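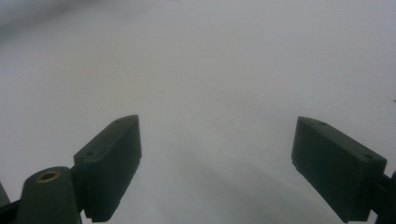
Fig. 1. Two dark green gripper fingers, set wide apart over a pale surface.

Last updated: 21/02/2021

Audience Survey of the Dronside Short Film Festival

1. Background

The Dronside Short Film Festival takes place every September at the Quintela, a single-screen theater near the river. It shows shorts by first-time directors, most of them from small towns. The last program was split into 2 parts, with student films on the opening night and the competition films on the weekend. Our project looked at who comes to the festival and how they hear about it.

2. Method

We handed out a one-page paper form in the lobby after the evening shows. The festival office put total attendance at 2,000, and we got 130 completed forms back. We typed the answers into a spreadsheet and sorted them by age group and by the film seen. Forms with no age marked were kept but left out of the age tables.

We also read the festival's printed programs and the local paper's coverage. The paper ran a long piece on the opening film, "Noner", and very little on the competition.
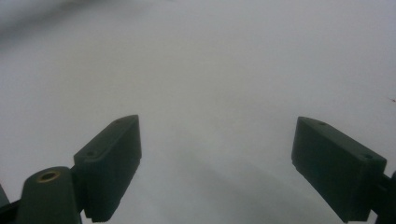 3. Results

Most people who filled in the form had come with friends or family. Younger viewers mainly heard about the festival through social media, while older viewers named posters and the local paper. Few people in either group could name a director in the program before they arrived.

"Noner" was the film people mentioned most often. The competition winner, "Jonar", came second – several people wrote that they wanted to see it again but did not know where. The most common complaint was the gap between films, when the house lights came up and there was no announcement.

4. Limits

We did not survey the matinees, so school groups and retired viewers are probably undercounted. The form was in English only. The office hopes for an attendance of 3,000 at the next festival, and a larger survey would need an online form as well as the paper one.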